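Let the Robot Club Be Boring

I have sat through a lot of student robot demos, and the ones I remember best are the ones where almost nothing happened. Blocks on a floor. An arm that goes down, thinks about it, and comes back up with air. I love this stuff! And I think our schools should be doing a great deal more of it, even if it makes for a terrible poster.

The after-school club at Vernlow has been at it since June. They built 2 arms from printed parts, named one of them Hallow (the other is still waiting for a name, and the arguments are fierce), and gave themselves a single job for the season: pick up a block and put it somewhere else. The goal is 100 tries in a row, written down one by one in a notebook, misses included.

A parent asked me whether that was a bit thin next to the Vurnard Cup, where robots race and shove each other and there's music. I like the Cup. I've yelled myself hoarse at the Cup. But a kid can get through a whole season there having touched the drive code once, and at Vernlow every single kid has had to think hard about where the fingers ought to be before they close.
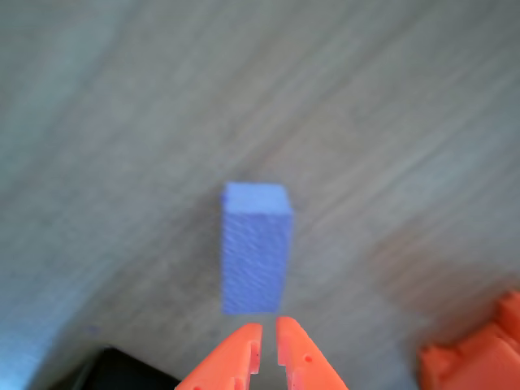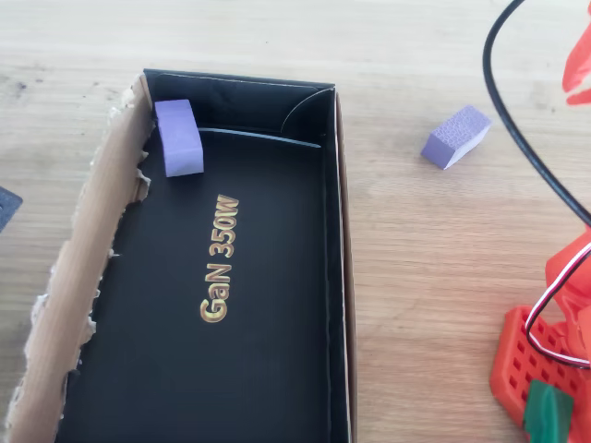
Block work at Vernlow: one on the floor in front of the fingers, and two more with an open box, one inside it and one out on the table.

A box sounds like nothing until you try to work around one. It has walls, and a gripper has a width, and suddenly there is geometry in the room that people care about. I listened to two eighth graders spend 40 minutes on the angle of a single approach, and they were having a wonderful time.

The usual complaint is cost, and I don't buy it. Foam blocks are cheap, boxes are free if you ask for them, and a cracked finger gets printed again overnight. The Spahić grant paid for the motors, and a club with less money could start with one arm and take turns.

My other request is for the judges and the school boards: ask to see the notebook. Ask which try went wrong and what they changed after it. The Vernlow kids will talk your ear off about try 2, which I'm told was a disaster of real beauty, and you will learn more about what they know than any trophy shelf could show you. Then ask if you can have a turn at the controls. They said yes to me, and I was awful at it.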